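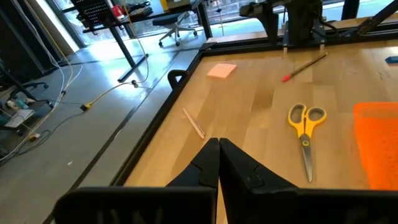

Sumton work table, joined-plank top

A plain table for desk jobs, sorting, marking up and light assembly. The top is light wood made of joined planks, bordered by black framing. The colour is not the same all over: planks are used as they come, so a darker patch may appear in the top. We do not treat this as a fault and do not exchange tables because of it.

The rail behind the top is grooved. Clips and lamp arms from the Sumton range slide into the grooves and are tightened by hand. Arms from other makers may not fit, so please ask us before you order.

What you get
Table top, fitted to its frame
Legs, 8 bolts and a hex key
6 rail clips
Instruction sheet

Small items shown, such as the yellow-handled scissors, the pink pen and the sticky notes, are not included. Scissors and pens are listed under Desk Supplies.

Putting it together
Lay the top face down on a blanket and fit the legs loosely. Tighten the bolts once all the legs are on. Two people should turn the table over. Check that it stands level before you load it, as concrete floors are often less even than they look. The feet screw in and out.

Looking after the top
The wood is oiled before it leaves us. Wipe it with a damp cloth and dry it straight away. Re-oil it every April, or sooner if it starts to feel rough. Use a cutting mat with knives. Ink should be wiped off at once; old marks can be sanded out lightly along the grain, then oiled again.

Load
Up to 300 kg, spread evenly. Do not stand on the table or fix a vice to the rail.

Delivery
Orders go out from our Broltumura store within 8 working days. The driver will bring the table to the door but not upstairs. If you need it carried in, choose the Trusisen service at checkout. Please look over the packing before you sign, and write any damage on the delivery note.

Spare parts
Feet, bolts and rail clips can be bought singly. Joaquim Correia deals with parts, and Mafalda Bastos with school and workshop orders. Both can be reached through the contact form.

Page last changed 26/12/2018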